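不锈钢碗里的反光纹和底部那块标，大家怎么处理？

版块：厨房器皿 > 金属类
发帖日期：2025-01-14

【楼主】灰地毯
手上有一只不锈钢碗，抛光的，口比较敞，准备放在木桌上长期用，拌凉菜、打鸡蛋、装水果都靠它。现在有三个问题想请教：
一，碗里面是镜面，用百洁布会不会很快就花了？
二，碗底内侧有一块小标，要不要去掉？用什么去？
三，桌子是浅色木纹的，碗直接放上去怕磨桌面，垫什么比较合适？
以前用的是Gulon的搪瓷盆，去年10月磕掉一块瓷，露了铁，就没再用。搪瓷的养护我懂一点，不锈钢的真不懂，所以开个帖。

【2楼】老锅新盖
第一个问题：会花。镜面的东西不要碰百洁布的绿面，也不要碰钢丝球。用海绵软面加洗洁精就够了，洗完马上擦干，不擦干就有水渍。
第二个问题先要看是印上去的还是贴上去的，两种办法不一样。
第三个问题，垫个杯垫大小的硅胶片就行，不用想太多。

【3楼】Planthorpe二手铺
我店里收旧餐具，不锈钢碗见得多。内壁花了不影响用，只是不好看。真在意这个的话，一开始就应该买拉丝面的，划了也看不出来。镜面碗用半年，基本都是一圈一圈的细纹。

【4楼】老锅新盖
回3楼：半年就一圈一圈，那是洗的方法有问题。我家一只镜面的用得比这久多了，对着灯看才有几条。打蛋的时候用硅胶头的打蛋器，别用金属的。

【5楼】Planthorpe二手铺
回4楼：你一个人用当然可以。家里几口人轮着洗碗，总有人顺手拿绿面去擦。我说的是一般家庭的情况，不是你家的情况。

【6楼】蒸不熟的米
两位先别争，楼主上图吧。碗什么样、桌子什么样、标什么样都没看到，说半天都是猜。

【7楼】灰地毯（楼主）
好，上几张，碗和桌子都在里面。 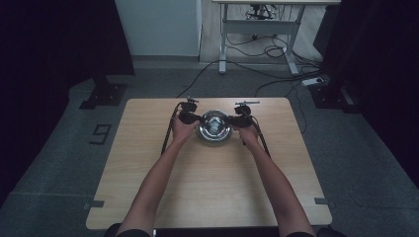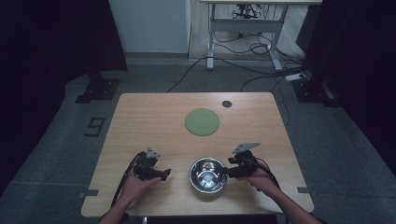
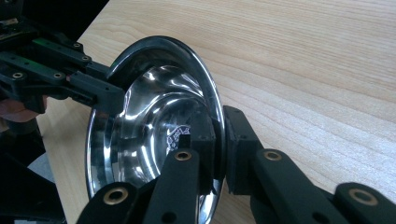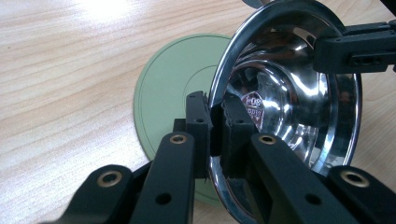 垫子我现在考虑两种，一种是毛毡一类的软垫，一种是硬的平盘，还没定。另外补充一下，这张桌子除了放碗，平时也在上面吃饭，所以垫的东西最好能随时拿走，不要粘的。
关于标，我用指甲轻轻刮过边，没刮起来，也不敢用力。

【8楼】老锅新盖
指甲刮不起来的，先别硬来。拿吹风机热风吹一会儿，再从边上试。如果是背胶的，受热会软，慢慢就能揭。揭完剩的胶用食用油涂上放一阵，再用洗洁精洗掉。吹过以后还是一点动静都没有，那多半是印的，就留着吧。
千万不要用刀片，镜面上一刀就是一道，补不回来。

【9楼】Zurnenby路过
我的意见相反，标在盛食物的那一面，不管印的还是贴的都应该去掉。拌凉菜有醋有油，时间长了标会一点一点掉，掉到哪里去？吃进去了。印的可以用小苏打调成糊，软布蘸着打圈擦，多擦几次会变淡。

【10楼】老锅新盖
小苏打糊也是磨料，打圈擦完那一块就雾了，周围是亮的，中间一块发白，比有标还难看。

【11楼】Zurnenby路过
雾了又怎样，吃饭的东西，干净比亮重要。

【12楼】Planthorpe二手铺
这个我站9楼。店里收来的碗，里面带标的我都会先处理，顾客看见碗里有标总会问。不过小苏打要分情况，糊要调稀，布要软，顺着一个方向走比打圈好，打圈的印子最明显。

【13楼】蒸不熟的米
看了图说两句垫子的事。浅色木桌，我不建议用硅胶垫，硅胶片压久了会在漆面上留印，我家餐桌就是这么来的，印子到现在还在。毛毡的好处是不滑也不伤漆，坏处是吸水，碗底带着水放上去，垫子潮了捂着桌面，一样会起白印。
硬平盘可以洗，但是金属碗放上去有响声，打蛋的时候会跑。

【14楼】灰地毯（楼主）
回13楼：打蛋会跑这个没想到，谢谢。那是不是可以吃饭的时候用平盘，打蛋的时候换毛毡？

【15楼】蒸不熟的米
可以。打蛋的时候更简单的是拧一条湿抹布，盘成圈，碗坐在里面，怎么打都不动。打完收走，把桌面擦干就行。

【16楼】老锅新盖
湿抹布放在木桌上我不赞成，这种活应该到灶台上去干。桌子就当桌子用。

【17楼】Mykhailiuk木工
做桌子的说一句。湿抹布放几分钟没有问题，放一晚上才有问题。漆面怕的是长时间的潮和烫。刚煮好的汤不要连碗直接放，不锈钢导热快，单层碗底下的温度比瓷碗高得多，这个比垫子的材质更要紧。
桌面要是以后有轻微磨痕，可以用砂纸处理，3000目先走一遍，再用4000目收，加一点水，手要轻，最后上蜡。面积不要大，从不显眼的地方试起。木纹贴面的就不要磨了，磨穿了没法补。
桌边和圆角的地方漆薄，最容易先坏，平时擦的时候轻一点。

【18楼】Planthorpe二手铺
4000目那个也有人拿来修镜面碗，我试过，不行，越修越花。碗要恢复镜面得上抛光膏和布轮，一般家里没有，花那个钱不如再买一只。

【19楼】灰地毯（楼主）
明白了，碗不磨，桌子先不动。
再问一个：新碗第一次用之前要不要除油？听说抛光的碗有黑油。

【20楼】老锅新盖
要。厨房纸倒点食用油，把里外擦一遍，看纸上黑不黑，黑就换纸接着擦，擦到不黑为止。然后热水加洗洁精洗，最后用白醋加水煮一下或者泡一下，冲干净擦干。卷边那一圈最容易藏黑的，多擦几下。

【21楼】Zurnenby路过
白醋那一步我都是泡18分钟左右，泡太久没有必要。面粉也可以，干面粉搓一遍能带走不少油。

【22楼】蒸不熟的米
面粉浪费，还堵下水道，油加洗洁精已经够了。
顺便说一句，洗完不要扣着放在桌面上晾，水闷在里面，口沿那一圈水印很难擦。侧着靠在沥水架上最好。

【23楼】灰地毯（楼主）
记下了。今晚先用油擦2遍看看纸上的颜色，标用吹风机试，揭得下来就揭，揭不下来我再考虑小苏打的事，到时候回来更新。

【24楼】Zurnenby路过
小苏打要是用了，麻烦说一下雾不雾，我和4楼还没争完。

【25楼】老锅新盖
肯定雾。先在碗的外底上试一小块再动里面。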